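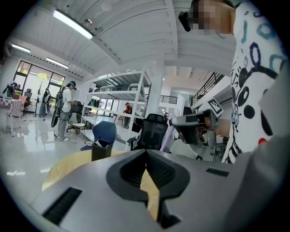
White shirt with black circles and blue and teal loops.

Lists > Trades and Repair > Estesow Homeowners > Thread

Subject: Re: Sagging floor over crawl space, beam or jacks?

September 8, 2021

On the original question, an earlier message said:

> House in Sarnden, single story, crawl space under the whole thing.
> Floor in the back bedroom drops toward the middle. I put a long
> level on it and the low point is 5/8 inch down. Joists are 2x8 and
> run 12 feet with nothing under them. One contractor wants to pour
> footings and set a new beam. The other says three screw jacks on
> patio blocks and done in a morning. First quote is $3,000. Second
> is a lot less. Is the beam worth it?
>
> Also, the first one says he would lift it all in one visit. Is
> that normal?

I would go with the beam. The jacks themselves are fine if they are rated for permanent use. The patio blocks are the weak part of the second quote. A block set on loose crawl space soil will settle under load, and you will be back down there turning screws every spring. If the second contractor will dig and pour proper pads, ask for a new price and compare again.

Before you sign either one, check the following.

1. Moisture. Push an awl into the joists near the low spot and at both ends. If it goes in easily, you have rot, and lifting comes after the repair. My own joists looked sound from the hatch and were soft at the sill.

2. Footing depth. Ask the building office what they require inside a heated footprint. It is often less than the frost depth outside, but the inspector decides.

3. Post bases. Steel posts on a plate, anchored to the concrete. If they use wood posts, they should be treated and kept up off the concrete on a metal base.

4. Permit. A new beam with footings needs one in most towns. The quote should say who pulls it.

On the lift, one visit is too fast for my taste. I did mine in February, an eighth of an inch a week, and still got a crack over the closet door. You do not need to get the floor dead level either. I stopped 1/4 inch short and no door sticks.

For hardware, I used Pilex adjustable posts, ordered through the Cieślak yard in Estesow. Delivery took 11 days. The threads came dry, so grease them before you set them.

If you can post the joist spacing and which way the wall above the low spot runs, I can look at the beam size. If that wall carries roof load, have an engineer size it.

Filed under: Framing, Foundations, Crawl Space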